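双臂装袋有了“良好做法”,谁来查却没写

Prurkancombe消息 做机械臂集成的Enus公司本月牵头发布了一份《双臂装袋作业良好做法》,对象是用两只机械臂把瓶装、罐装商品放进软袋的场合。文件正文30页,分七章,另有两份附录,签署方除Enus外还有零售物流企业Howlader和位于Clistley的一家检测实验室。三家在发布说明里称它为“行业的共同底线”。

底线定在哪里,读完全文仍不容易说清。文件里“应当”用得很多,“必须”只出现在第二章,管的是急停按钮的位置和断电后手臂如何停住。这些内容在现有的机器安全要求里早有更细的规定,照抄一遍不费力气。真正新的部分是第四章到第六章,讲软袋、玻璃瓶和夹爪磨损,偏偏这三章全部是建议性条款,签署方可以“视工况调整”,调整后无须告知任何人。

负责起草的Hanna Skoryk在发布会上解释,装袋看似简单,却是搬运作业里最难写成条文的一类。硬箱子有固定的边和角,袋子没有;同一个袋子放两次,开口的形状就两样。她说起草组原本想给出袋口张开宽度的下限,讨论了几轮之后放弃,改成“开口应足以容纳夹爪与瓶身同时进入”。这句话谁都不会反对,也很难据此判谁不合格。 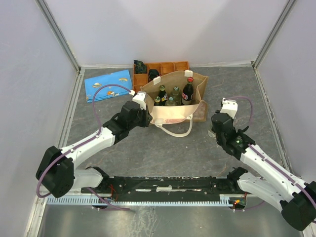 第四章的核心是两臂如何分工。条文建议,放入或取出玻璃瓶时,一只手臂应负责稳住袋口,另一只负责瓶子,任何一方没有到位,另一方就不应动作。写得合情合理,可是“到位”由谁判断、误差多大算到位,正文没有下文。拿五只玻璃瓶立在一个布提手的袋子里这种情形来说,左边的夹爪已经探到袋口前沿,右边的还停在袋子旁边的地面上,深色瓶立在右侧,绿色瓶立在中间偏左。按条文的字面,此刻右臂是在合规地等待,还是分工没有落实,两种解释都说得通。记者就此询问起草组,得到的答复是“由使用单位在风险评估中自行明确”。同样的答复在整份文件里以不同措辞出现了多次,几乎成了它的主旋律。

碰撞的问题也是这样处理的。附录A要求使用单位记录瓶与瓶之间的接触,但只记录“导致可见损伤的接触”。玻璃瓶的麻烦恰恰在于有些损伤看不见,瓶肩上一道细微的裂痕可能要到后面的运输环节才会出事,到那时没人会去翻装袋工位的记录。附录A的说明里引了一组内部试验数据,共1898次抓取,结论是“未发现系统性风险”。试验用了哪些瓶型、瓶里有没有液体、夹爪合拢时用多大的力,说明里一概没写。三家签署方都表示原始数据涉及商业信息,不便公开。

既然数据不能公开,那么把它写进一份号称公共性质的文件,用意何在,值得问一问。读者能看到的只有一个数字和一句结论,中间的部分要靠信任来填。

第五章谈夹爪。条文建议定期检查指面的磨损,并在磨损“影响夹持”时更换。检查间隔没有给出,影响夹持的判据也没有给出。熟悉现场的人都知道,指面是最先旧掉的地方,换不换往往取决于备件到没到,以及当班的人愿不愿意停下来。一份愿意管事的规范,至少应当写明用什么办法测,测出多少就得停。发布前的征求意见稿里其实有过一张对照表,把磨损分成三级,每级配有处理办法。正式稿里这张表不见了,修订说明只用“精简篇幅”四个字带过。被精简掉的表格占不到一页,同一章里介绍签署企业发展历程的部分却保留了下来。

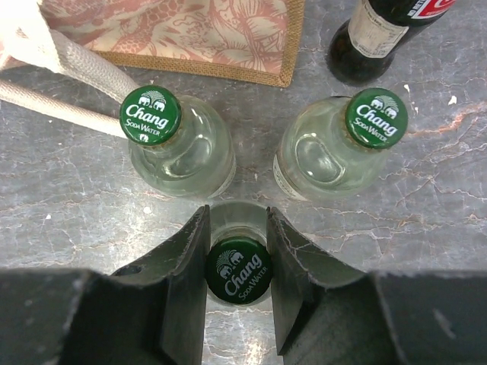
夹爪两指之间是一只带绿色瓶盖的苏打水瓶,指面上可见划痕。

关于瓶盖,正式稿倒是有一条相对明确的要求:从上方接近时,夹爪不得以瓶盖为受力点。这一条值得肯定,它说清了什么不能做,旁观的人也能判断做没做到。遗憾的是紧跟着就有例外,“经验证的瓶盖结构除外”。由谁验证、验证一次管多久,又回到了使用单位自己手里。参与过征求意见的Piyumi Navaratnam告诉记者,她提交的书面意见主要就是针对这类例外。意见里建议,凡是例外都要附上验证报告的编号,并允许客户查阅。起草组收下了意见,正式稿没有采纳,也没有回信说明原因。

征求意见阶段总共收到149条意见。修订说明称“绝大部分已予考虑”,但没有列出逐条处理结果。考虑和采纳是两回事。别的行业在做类似文件时,通常会附一张表,左边是意见,右边是处理情况,不采纳的写明理由。这张表做起来烦琐,却是外人判断一份规范有没有认真听取意见的唯一途径。记者向Enus索要处理情况表,对方回复说“正在整理”,没有给出时间。

第六章是训练和演示数据,篇幅最短,争议可能最大。现在不少装袋动作是从示范记录里学来的,规范因此建议保留示范过程的多路影像,以便出了问题可以回看。保留多久,写的是“合理期限”。固定视角和腕部视角要不要对齐时间,写的是“宜”。只要做过事故复盘就会明白,两路影像如果对不上时间,回看的价值要打很大折扣:从侧面看两只手臂都悬在袋口上方,从腕上看只看得到一个瓶盖,究竟哪一刻对应哪一刻,只能靠猜。 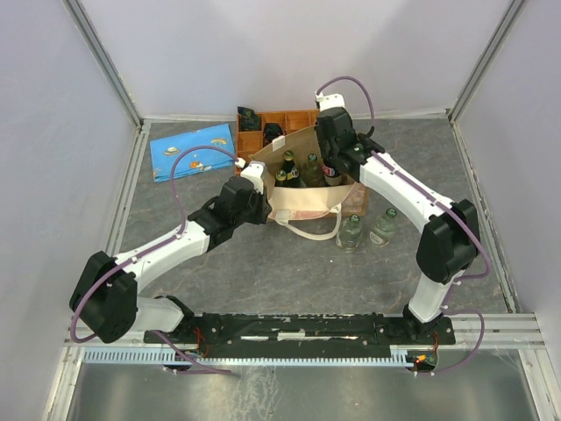
Marlies Trummer认为,外界对这份文件的期待过高。她在电话里说,自愿性文件从来都是先有再严,第一版能让三家企业坐到一起,把术语统一起来,已经省掉了后来者很多口舌。以前同一个动作,有的厂叫“扶袋”,有的叫“撑口”,合同里吵来吵去,吵的常常是词。她也承认,没有核查机制是第一版最大的缺口,不过她判断第二版会补上,前提是有客户愿意在采购合同里引用它。“没人引用,写得再严也是一叠纸。”她说。

这个说法有道理,也正好点出了问题。采购方一旦在合同里引用,供应商就可以在投标书上写“符合《双臂装袋作业良好做法》”。而按现在的文本,想写不符合都难。建议性条款允许自行调整,例外由自己验证,磨损由自己判断,接触损伤由自己决定看不看得见。一家什么都没改的企业,第二天就能宣布自己符合。发布说明里还提到签署企业可以使用统一标识,标识的图样已经做好,使用标识前要不要接受检查则没有提。

标识先行的做法并不新鲜。买方看到一个圆形图案,很少会去翻后面的条款;卖方也清楚这一点。倘若三家真有心把它做成底线,把标识押后一年,等核查办法出来再发,并不会耽误什么。记者在发布会上提出这个问题,Howlader方面的代表表示“标识有助于提高行业认知”,随后会议转入下一个议程。

再说检测实验室的角色。Clistley的这家实验室既是签署方,又在附录B里被列为“可提供符合性评估的机构”,而且目前名单上只有它一家。自己参与定规则,自己按规则收费评估,这种安排在行业自律文件里常见,常见并不等于妥当。附录B说欢迎其他机构申请加入,申请条件留待另行公布。实验室的Gayan Gazi回应说,评估人员与起草人员分属不同部门,两边互不汇报。文件里没有写明这一点,眼下只有他的口头说明。

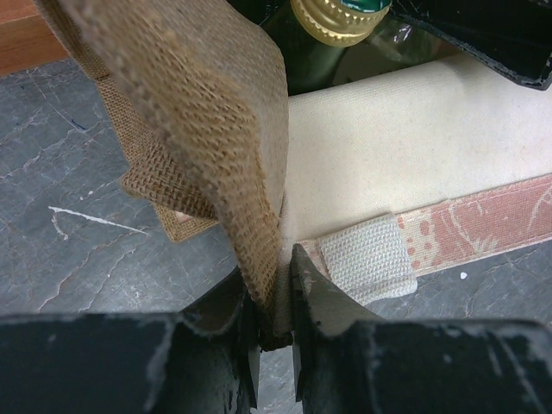
提手的部分也许最能说明这份文件的写法。软袋的提手会挡住夹爪的去路,会缠在瓶颈上,夹住它移动时,袋里的东西会跟着倾斜。第四章用了半页讲提手,列出帆布、麻布、纸绳等几类材质,最后落到一句“应注意提手对作业的影响”。怎么注意,夹提手时袋内有玻璃瓶要不要先停,抬离台面之前要不要确认重量,都没有写。征求意见稿里曾有一句“袋内有玻璃制品时,不宜仅凭单侧提手提起”,虽然也只是“不宜”,总算有个态度。正式稿把这句删了,修订说明中找不到对应的解释。

Skoryk对此的说法是,单侧提起在某些工位上不可避免,写进去等于把一部分现有设备判为不合规。听上去,条文是照着已经装好的设备量出来的。规范当然要考虑现实,可如果凡是现有设备做不到的都不写,那么它描述的就是现状,叫它“良好做法”未免客气。

受影响最直接的是在工位旁边干活的人。全文涉及人员的内容集中在第二章和培训一节,后者要求操作人员“接受适当培训”。培训多长、由谁来讲、讲完考不考,没有规定。玻璃瓶碎在袋子里时,人手什么时候可以伸进去清理,两只手臂应当退到什么位置、处于什么状态,全文没有一个字。Rokeya Kodikara在旁听后提出,清理碎玻璃应当单列一节,并且用“必须”。起草组表示会在下一版中研究。

截至发稿,下一版没有时间表。Enus方面称,公司内部已经按照新文件完成了自查,结果为全部符合。自查报告暂不对外提供。

三家签署方定于星期二上午再开一次说明会,面向有意加入的企业。会议通知写明,现场将演示标识的使用方法,提问环节安排在最后,意见处理情况表不在分发材料之列。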